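**Pladgate, August 13, 2023** - If you have walked past the old bakery on the corner lately and wondered why the lights in the back are still on well after supper, the answer is that the Pladgate shared workshop has a new build going, and the folks involved are having far too good a time to go home.

The project is called Shim, and it's a hand-held gripper made mostly from printed parts, with a camera on it so that every reach and grab is recorded. You carry it around and pick things up with it the way you would with a big pair of kitchen tongs, and the recordings are meant to teach a robot arm to do the same chores later on. The arm itself is still a pile of brackets on the shelf by the drill press (it's coming, we're told, and please stop asking!), but the group decided back in May that there was no sense in waiting for it when the hand part could be put to work right away.

Getting the fingers right took most of the summer. The first set was too stiff and the next one was so floppy that it couldn't hold on to a spoon, and after that came a long stretch where the screws kept working loose and everyone had an opinion about washers. The pair in use now came off the printer on the 13th try. Materials have run to $200 so far, paid out of the coffee jar and one very successful bake sale, and the ribbed pads have turned out to be the slowest part of all, at 6 hours for a set.

The long table has been given over to breakfast and tea things these past few weeks, and members who drop in of an evening are handed a gripper and shown how to hold it.

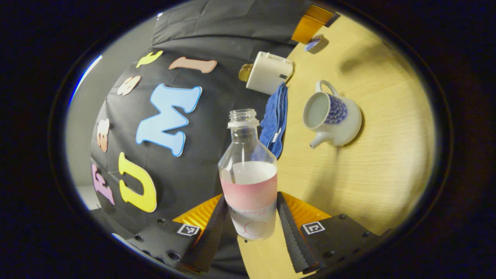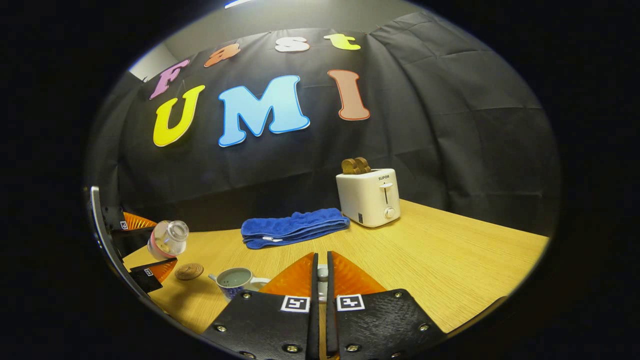
There are three chores on the list for now: setting a bottle upright, moving a cup onto a coaster, and folding a towel. The towel is the one people groan over, and also the one they line up to try again. Each person gets a short turn, then the recording is looked over on the workshop's tired old laptop, and the good ones are copied into a folder with the date and the name of the chore. It's slow going, but there's always somebody at the next bench to chat with while the files copy.

Two neighboring clubs have been following along. Grukero, the repair group across the river, has offered its spare motors for the arm, and the makers at Flaltari have asked for the finger drawings so that they can print a set of their own and compare notes. The drawings will be shared once the screw holes have been moved over a hair, a change that has been promised for a while now and is very nearly done.

The back room is open to visitors every evening this month from six until nine. Beginners are welcome and no tools are needed, though clean hands are appreciated on account of the towel. Parking is easiest behind the feed store.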